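Stuvthorpe bench software group
Minutes, May meeting

1. Minutes of the last meeting
Agreed, after the word "finished" was struck out in two places.

2. Perception
The Jiltel detector still dislikes pale things on pale tables, and we own a pale table. On the current set of 50 head-camera views it found the bottle in 28. The proposal to buy a darker table was heard politely and declined on the grounds that customers have tables too. The cap estimate will be reworked to use the ridges at the rim, and shadows will no longer be eligible to be bottles. 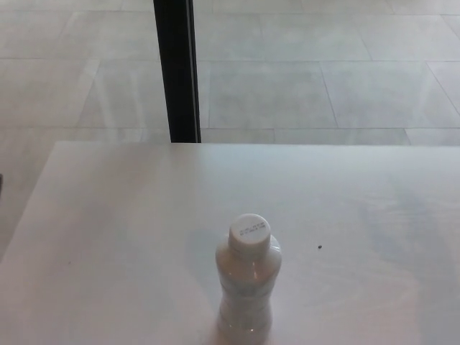
White bottle, white cap, white table (item 2).

The confidence threshold stays where it is until the rework is merged. Changing it during a run is again forbidden, as it was last time.

3. Two-handed planning
Moulin now plans both arms in one go, which has ended the era of each hand waiting courteously for the other. Planning time is down to almost 40 milliseconds on the short moves. The long ones were not discussed. The left hand's grip pose is held as a constraint while the right hand closes on the cap, and the thumb gets its own collision margin.
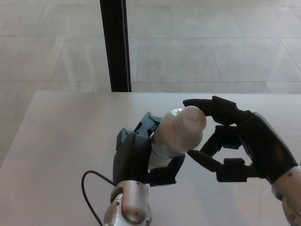 Ornside asked whether the planner knows which way a cap unscrews, or whether this is still a setting in a file. It is still a setting in a file. Ornside asked for that to be minuted.

4. Logging
Log files now roll over every 30 minutes. Joint and camera clocks are to share one time source before the next release. Action: bench software group.

5. Any other business
The simulator was praised for its optimism.

Closed at 4.40 pm.

3 comments | 2 shares

Recent items
Minutes, April meeting
Moulin release notes
Jiltel: known faults
Booking the bench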